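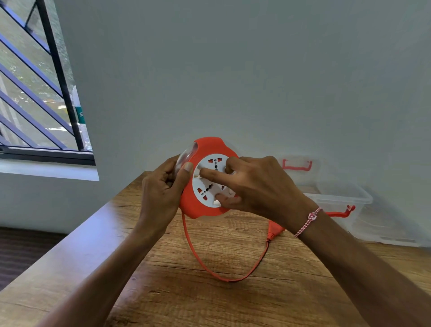
Cord reel held at the table during the hand-shown task, plug on the tabletop.

Stirkov demonstration bench: pre-session safety checklist
Site: Dirkden, table by the window
Task: cord reel handling, shown by hand, then repeated by remote control
Date: May 13, 2026

1. Reel plug out of the wall supply before handling starts
OK. Plug stays on the table where the demonstrator can see it. Do not tuck it under the container.

2. Reel housing free of cracks
OK. Outer rim and clear dome both checked. Replace the reel if the dome comes loose.

3. Socket shutters closed and undamaged
OK. Red shutters tested by eye only. Nothing is to be pushed into the sockets during this task.

4. Cord free of cuts and kinks
OK with comment. The cord may lie in a loop on the table but must not hang over the near edge. The arm caught a hanging cord in December and pulled the reel off the table.

5. Table steady, surface fit for use
OK. Small scratches in the wood, no splinters.

6. Storage container back against the wall
OK. Keep the red handles clear of the remote arm's path. Move the container to the floor for the wide-reach takes.

7. Bracelets, rings and loose sleeves
Action needed. String bracelet worn on the right wrist. Allowed for hand-shown takes with the arm powered down. Must come off before anyone works within reach of the live arm.

8. Head camera strap and cable
OK. Cable clipped at the shoulder.

9. Remote control link (Wasto handset)
OK. Arm stopped when the link was dropped on purpose. Delay limit is 400 ms, reading was 286 ms.

10. Arm reach limit
OK. Set to 800 mm from the base. Floor tape worn at one corner, still readable.

11. Emergency stop
OK. Pressed from the operator's seat and from the table side. Reset needs the key.

12. Grip force for plastic parts
Not passed. Still on the setting from the Rodrigues job. Set to 21 N and test on the spare reel before the first remote take.

Result: hand-shown takes may go ahead. Remote takes on hold until items 7 and 12 are signed off.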